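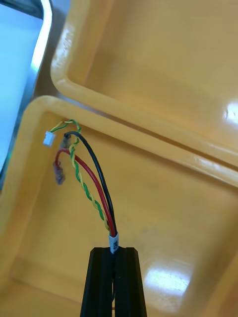

Item 2 — harness with red, black and the green/yellow twisted pair, white label sleeve, yellow bin behind.

Wiring bench meeting, Turham shop
12/09/2026
In the room: Su-bin Kwak (chair), Bo-ram Cheon, Eun-seong Na, Petrică Zamfir (notes). Hafþór Lund on the phone from Kadbridge, dropped twice.

1. Last minutes
Ok'd. One fix: the spare crimp dies went to Kadbridge, not Avville. Petrică to correct the file copy.

2. Harnesses for Avville
Order is 962 pieces. Same make-up as the July batch, one red lead, one black lead, twisted green and yellow pair. Red and black end in crimp terminals, pair goes into the small white housing. No changes to drawing.
Su-bin asked about the label sleeves. Small print, runs along the sleeve, hard to read once the bundle is lying in a bin with the others. Bo-ram wants bigger characters. Hafþór says Avville signed off on the current size and he doesn't want to reopen it before the first delivery. Left as is for now, Bo-ram to print 3 test sleeves in the larger size and send them over anyway.
Eun-seong: sleeve postion still varies between benches. Should sit down near the tied end, below where the strands split. Agreed. Mark on the bench board, not just by eye.

3. Twisted pair
Long talk. Twist is fine. Problem is the free length after the twist — if it's too short the white housing pulls back and the pair ends up wrapped over the red and black. Petrică had to untangle a whole bin of them last week. Su-bin: comb the strands apart before they go in. Eun-seong: that takes longer than the crimping. No vote, try combing on one bench only and compare.

4. Terminals
Two kinds in use on this harness and the trays look the same from the front. Wrong tray got picked up on the late shift, 21 pieces to redo. Already redone, Eun-seong checked them. Trays to be moved to opposite ends of the bench. Bo-ram to put a sample terminal on the front of each tray with tape.
Pull test stays as written. Hafþór wants the test sheet to have a line for the wire color, ok, Petrică adds it.

5. Bins
Yellow bins only for finished harnesses waiting for check. People are putting offcuts in them agian. Offcuts go in the scrap tub under the cutter. Su-bin will say something at the shift change.
Max per bin — Bo-ram said 30, Eun-seong said that's how they get knotted. Settled on 20, laid the same way round, terminals at one end.
Need more bins if we go to 20. Nam can supply, Hafþór has the price somewhere, will send.

6. Other
Label printer ribbon almost out. Bo-ram ordering.
Light over bench two flickers, reported, waiting.
Kadbridge wants to borrow the long board for a week. Su-bin said after the Avville order ships, not before. Hafþór not happy but fine.

To do
Petrică — fix old minutes, wire color line on test sheet
Bo-ram — test sleeves, tray samples, ribbon
Eun-seong — sleeve mark on boards, combing trial
Hafþór — bin price from Nam
Su-bin — offcuts talk, move trays

Next meeting when the first Avville delivery is out. Petrică to send round a time.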